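**FOR RELEASE IN JULY**

# Moltero Opens Game Library to Members in Plullach

PLULLACH. Moltero, the neighborhood games and recreation society, will open its lending library of tabletop games to all members this July. The library holds 455 items, from single decks of cards to complete sets in hard carrying cases, and will operate from the society's rooms on Gallardo Street.

Members may borrow one large item and two small items at a time, for a period of 24 days. There is no charge for borrowing. Lost pieces will be billed at replacement cost.

Poker sets are expected to be among the items most in demand. Each is lent in its own case and checked at the desk on return, with chips, cards and markers put back in their places before the case is closed.

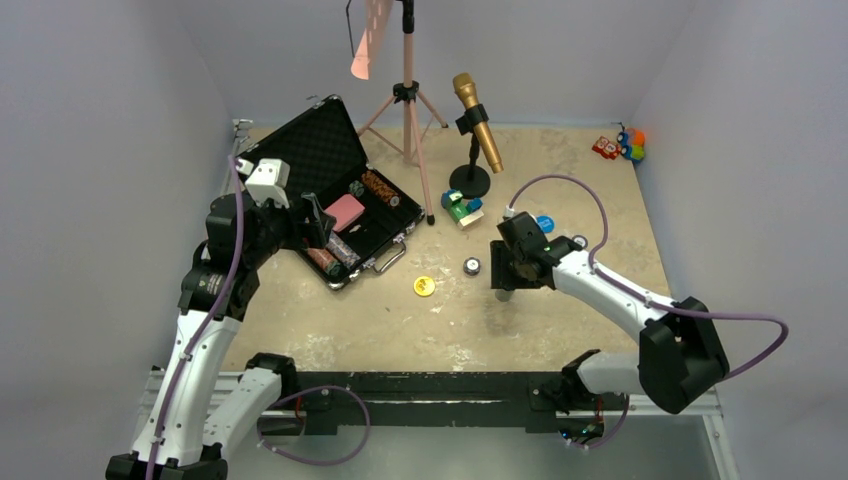 *A poker case with a foam-lined lid, open on the table with a pink card box and striped chips inside.*

"A set that comes back complete can go out again the same afternoon," said Unai Zabala, director of the library. "We ask every borrower to open the case on the table, lay the contents where they belong, and look it over before bringing it to us. It takes a few minutes, and the next household will be grateful."

The society began collecting games for loan after members asked for an alternative to buying sets that would be used only a few times a year. Many of the items were given by families in Plullach and nearby Jevcombe. The remainder were purchased with a grant of $3,007 from the Jevcombe Recreation Fund.

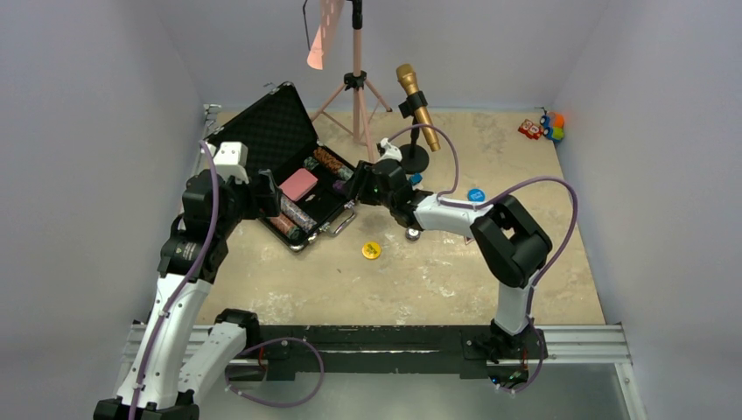

Each case carries a printed contents card listing chips by color, decks of cards and any loose markers. Borrowers should compare the contents with the card at pickup and report any difference to the desk at that time. Chips should be sorted by pattern and stacked on their edges or flat, according to the layout of the case. Card decks must be returned in their boxes.

Lids should not be forced. If a case does not close easily, a stack is usually sitting too high and should be laid again. 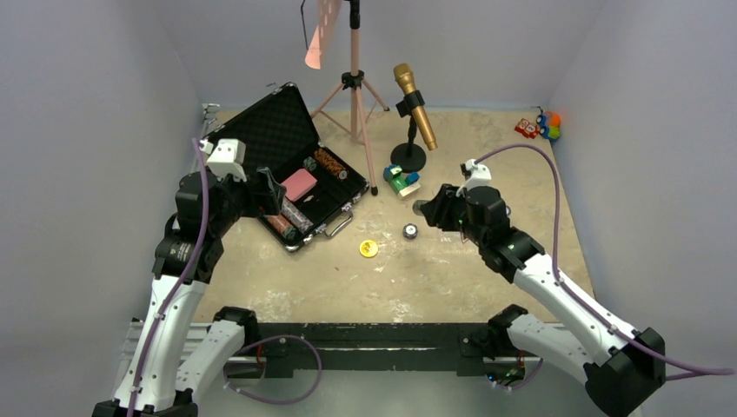
Small items that do not belong to a set, such as coins, toys and bottle caps, are often found among returned games. The desk will keep such items for one month, after which they will be placed in the general donation box.

Dealer and blind buttons are the pieces most often missing from returned poker sets. Replacement buttons may be requested at the desk, and members who find one at home after a loan has ended may return it at any time without penalty.

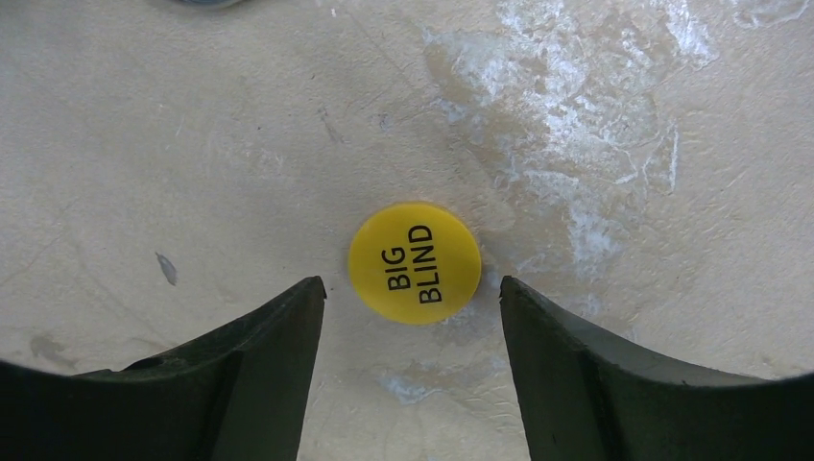

An introductory session on poker rules, betting order and care of the sets will be held on Sunday at 2 p.m. in the main room. Play will be for chips only. Members under 16 must be accompanied by an adult.

Requests to reserve a set may be made in person or by telephone at extension 2238.

**Press contact:** Unai Zabala, Moltero, Gallardo Street, Plullach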